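Gripper notes, meeting room model, March

Second round with the segmented fingers on both arms, all in simulation. 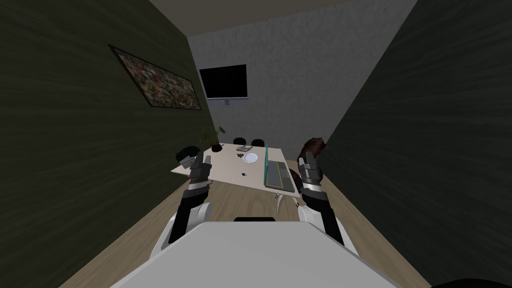 Started at 14:20 with the Kondow controller settings left over from the last round. Mutua wanted the same room kept so that the runs can be set against the parallel jaw ones. Fine by me, though the dark side walls do the depth estimate no favours.

Left gripper: small grey block, held among the fingers with the arm raised towards the table. 200 closes at the default force, 74 of them dropped within the hold time. Most drops came when the wrist turned before the fingers had settled. Put a 4 second wait in and will rerun tonight.

Right gripper: only did reach and park. Parked by the right front corner it sits close to the laptop keyboard, and from the head camera it covers a good deal of the seated person. Bad for the person detector, which lost them twice. Want a lower park position, or further out to the right. Mutua thinks lower will foul the table edge on the way back up. Need to check.

Cirside jaws v. Gelo fingers so far: jaws are quicker to close and easier to tune. Fingers cope better with a block that is not square on. Not calling it yet.

Log stopped at step 1,466 on the last run, no error given. Disk had space. Asked Mutua to look at the Minja branch, he changed the writer there.

To do: plate pick with the left, same wait. Save the seed this time.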